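Home | Projects | Reports | Contact

Talside Data Collection — Progress Report, July

Prepared for the Olszewski Fund by Zdzisław Makowska

We now have 1606 usable grasping examples. Most come from the simulator, and the rest were recorded by hand control on the bench at Trallow. The set covers 14 object types. Two more are modeled but have no recordings yet.

Recording was slower than planned in the first half of the period. The joystick mapping reversed one axis after an update, and we threw out nine sessions before we found the cause. Those sessions are not in the total.

Handled objects are the current focus. Each run begins from a new starting pose, and the operator has to close the fingers on the shaft and lift.

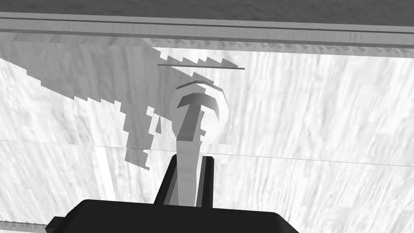

Shadows in the simulator still have jagged, stepped edges. We have left the render settings alone for now — changing them would split the set in two — and will test a softer setting on a small batch first.

Next period: record the two remaining types, finish labeling failed grasps, and send Umitley a first copy for training. We ask to move eight days of operator time from Trallow to simulator work. The budget total stays the same.

Comments (2)

R. — Are failed grasps kept in the set?

Makowska — Yes, in a separate folder.

© Talside | Contact the project office | Back to top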